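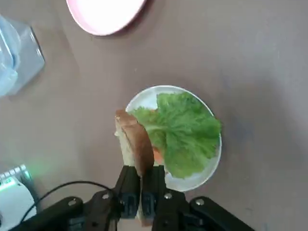

Search Drindance forms and policies Go

Form 145 — Blood Draw Room and Recovery Area
Monthly safety inspection, with inspector comments

Site: Cletevlow Walk-In Clinic, Room 123
Period: January
Inspector: Efa Eynon
Status codes: OK / ACTION / N/A. Every ACTION line needs a comment and an owner. Comments are entered as written on the day.

Section A. Draw chairs and room layout

A1. Chair arms lock in the down position. OK
Comment: Left chair needs a firm push before the latch clicks. Within tolerance. Recheck next month.

A2. Chair reclines fully without power. ACTION
Comment: Right chair (asset 478) stops short of flat. Manual release moves freely, so the fault is likely in the back hinge. Tagged out of use. Leemans service call logged in Drindance. Owner: facilities.

A3. Clear floor space on both sides of each chair. OK

A4. Emergency pull cord reaches to within a hand's width of the floor. OK
Comment: Cord was found looped over the rail at last inspection. Hanging free this time.

Section B. Sharps and waste

B1. Sharps container below the fill line. ACTION
Comment: Container at the right chair is at the line. Replaced during inspection. The date of assembly was missing from the old label. Staff reminded to fill it in when the container is put together, before it goes on the bracket.

B2. Container within arm's reach of the seated phlebotomist, opening visible. OK

B3. Red bag waste holds only regulated waste. OK
Comment: One glove wrapper removed.

B4. Spill kit sealed and in date. OK

Section C. Supplies

C1. Collection tubes in date, oldest stock in front. ACTION
Comment: 12 light blue top tubes past date at the back of drawer two. Pulled and discarded. Drawer was restocked from the front. Stock rotation to be covered at the Thursday huddle. Owner: lead phlebotomist.

C2. Single-use tourniquets, none reused. OK

C3. Non-latex gloves in all stocked sizes. OK
Comment: Size small is low but present.

C4. Skin prep pads sealed and in date. OK

Section D. Recovery area

D1. Patient can be seen from the draw station for the whole rest period. OK
Comment: Privacy screen had drifted into the sight line. Moved back to the floor mark.

D2. Snacks and drinks kept outside the draw zone. OK
Comment: No food or drink is stored, opened or set down where specimens are handled. The boundary tape is worn at the doorway and should be replaced before it lifts.

D3. Snack surfaces wiped between patients. ACTION
Comment: Wipe log has gaps on two afternoons. The surface itself was clean on inspection. A missing entry is scored as a missed wipe.

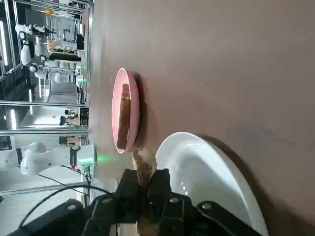 Plate and bowl on the tabletop.

D4. Allergen information posted where food is offered. OK
Comment: Sheet is current. Print is small. Larger copy requested.

D5. Dishes free of chips and cracks. OK

D6. Written instructions handed to each patient after the draw. OK
Comment: Current version in the tray. It still lists the old phone extension for the front desk. Correction sent to forms control.

Section E. Powered equipment

E1. Blood pressure monitor within calibration date. OK
Comment: Zulus unit on the wall mount. Sticker legible. Spare unit is due next month.

E2. Cuffs intact, wiped, full range of sizes. OK

E3. Cords and cables clear of walkways and table edges. ACTION
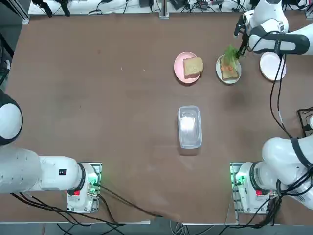 Cord routing is the line most often marked OK without a close look, and it is scored more strictly from this month. Inspectors should follow each cord from the equipment to the outlet by hand. Any slack on a work surface counts. A black cable running diagonally over the near part of a table toward its front edge, as in the photo, is the routing to write up: a sleeve or a cart handle can catch it there. Route along the back edge and clip it. In Room 123 the centrifuge cord failed on this point — rerouted the same day, clip still to be fitted. Owner: facilities.

E4. Centrifuge lid interlock works. OK
Comment: Rotor does not start with the lid open. Tested twice.

E5. No extension cords or power strips in the draw zone. OK

Section F. Emergency readiness

F1. Fainting procedure posted at both chairs. OK

F2. Oxygen cylinder secured, gauge in the green. OK

F3. Eyewash station flushed weekly and logged. ACTION
Comment: One weekly entry missing. Flushed during inspection, water ran clear, log signed.

Follow-up: open ACTION lines stay on the next Form 145 until the owner closes them in Drindance. The right chair stays out of service until A2 is closed.

Signed: E. Eynon

Contact Cletevlow Walk-In Clinic | © Cletevlow Walk-In Clinic | Back to top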